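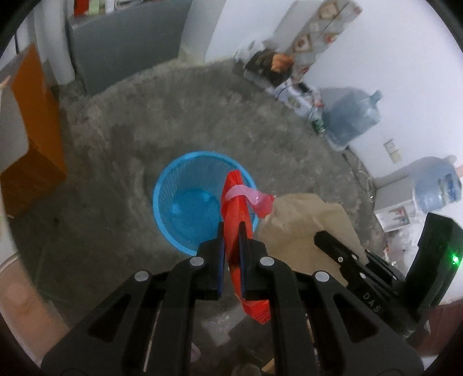

Wipe the pads before you touch anything else, was Anil Thomas's first piece of advice, and I hadn't even sat down yet. I'd come over to Stistley to ask how they look after the hand-held grippers, and I figured we'd start with software. Nope — we started with a rag.

"Wrappers are the worst," he told me. "They're slick, they're thin, and any grease on the pads and they slide right out." He likes a long wrapper for testing, pinched upright between the fingertips. If it twists a little, he can live with that. If it drops, the pads come off.

I asked how often that happens. He swaps them every 14 days now, and it used to be every 10, back in August, before they changed glue. (He has opinions about the old glue! I'll spare you.)

Then we got to the pivots, which he'd clearly been waiting for. There's a round silver cap over each one, and he rocks the arms side to side with his thumb, feeling for play. "You want both fingers to get to the middle together," he said. "When one's early, people blame the camera. It's a pivot." Grit off a concrete floor gets in there, so he brushes out the linkages first and oils second — one drop, never two.

And the spare? He keeps it switched on nearby so he can compare the feel of the two. The last one he rebuilt took him 80 minutes, 6 of them spent on his knees looking for a screw.

"Get a tray," he said. I've since bought a tray.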